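September, after lunch

Table dressing, second attempt. The light purple cloth is back on. Arben wanted the gray one, but Arben also wanted to skip the cloth altogether last time, so his vote got filed with the others.

The dark display stand goes to the far side and stays there. Yesterday it sat up front and everything behind it might as well have been in the cupboard.

Fruit: tipped the whole lot out of the bowl and started over on the round white plate with the raised rim. The bowl looked generous and showed you the top 5 pieces. On the plate they spread out, and the rim catches the ones with ambitions.

Order that seems to work is orange ones first, well apart, then the reds in between, then the dark ones wherever a gap looks dull. Big glossy orange at the front. Yellow-green last. 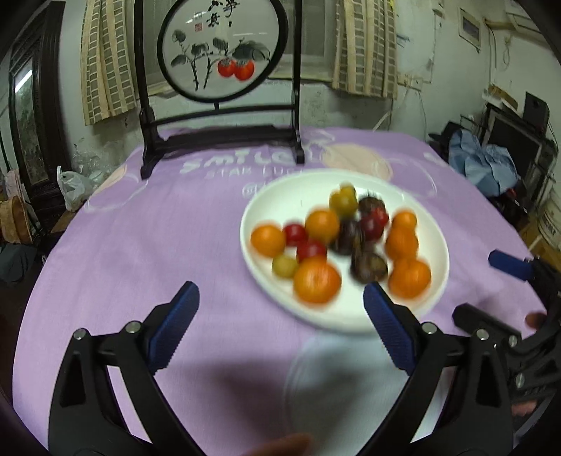 Huia thinks the reds should all be together. I moved them together, we both looked at it for a while, and I moved them back. She has asked for her objection to be recorded, so it is.

Still to do:
- iron the spare cloth (Nizar, in theory)
- find out who is eating the grapes
- 2 more white plates, same size, from the Kolev box
- ask Hanan if the stand can be wiped with anything stronger than water

Left the plate as is at 5. Please don't improve it.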